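Bench check sheet: Brendard bedside radio with wireless charging pad
Store copy, July intake, shelf stock and returns
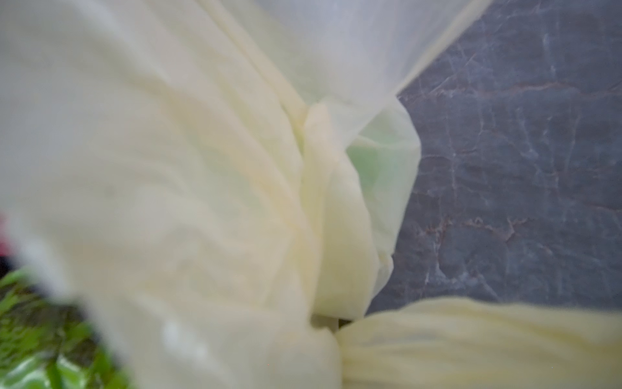 Danai Xenos reckons the sheet is too long and that anyone can tell a dud radio by plugging it in. Maybe. Plugging it in is how 19 of these went back out the door with a charging pad that quit overnight, so the sheet stays.

Mark each line P (pass), F (fail) or N (not tested). Do not leave blanks. A blank got counted as a pass last time.

1. Power adapter
Plug seated, no wobble at the wall or at the unit. Cord free of nicks.
Comment: P. The label on the adapter and the label under the radio agree. The printed manual gives a third rating. I have gone with the labels.

2. Clock holds time with power off
Pull the plug, wait 15 minutes, plug back in.
Comment: F on two units. The box says "never lose the time again." It needs a coin cell for that and the coin cell is sold separately. Lambrakis wants these marked P with a note. I've marked them F with a note.

3. Alarm one and alarm two
Set both, five minutes apart. Both must sound. Snooze one and check the other still goes.
Comment: P, mostly. If you snooze the first alarm past the second, the second never sounds. The maker calls this a feature.

4. Volume at lowest step
Stand at arm's length.
Comment: P for sound. The lowest step is still too loud for a bedroom, in my view, but there's no line on the form for that.

5. Bluetooth pairing
Pair, walk to the stockroom door, come back.
Comment: P. Drops out at the door. The advertised range must have been measured in a paddock.

6. Charging pad, cold start
Phone on pad, case off. Charging light on.
Comment: P, all units.

7. Charging pad, long run
Leave a phone on for the full shift. Feel the top of the radio every hour. Warm is fine. If you can't keep your palm on it, unplug and tag red.
Comment: one red tag, unit 736. Head office asked if the phone could be at fault. Tried it with two other phones, same colour of tag.

8. Display dimmer
All steps work, including off.
Comment: "Off" is not off. There is a blue dot. N, until somebody tells me what the dot is for.

9. FM reception
Ten minutes on a local station, aerial wire uncoiled.
Comment: P by the window, F at the back wall. Grilside units did better with a shorter wire.

10. Claims on the box
"100 hours of tested reliability." Ask the rep for the test.
Comment: asked. Was sent the brochure, with the same sentence in it. F.

Overall: fit for sale with line 7 repeated on every unit, no sampling. I would not have one beside my own bed.
Checked by: I. Economou
Second check: L. Ngata

Comments (3)

Solange Leclerc
Had the same blue dot on mine. I put electrical tape over it.

Panagiotis Lambrakis
For the record, the coin cell is mentioned on page two of the manual. Still think line 2 is harsh.

Lindsay Ngata
Page two of which manual? The newer boxes have a single folded sheet.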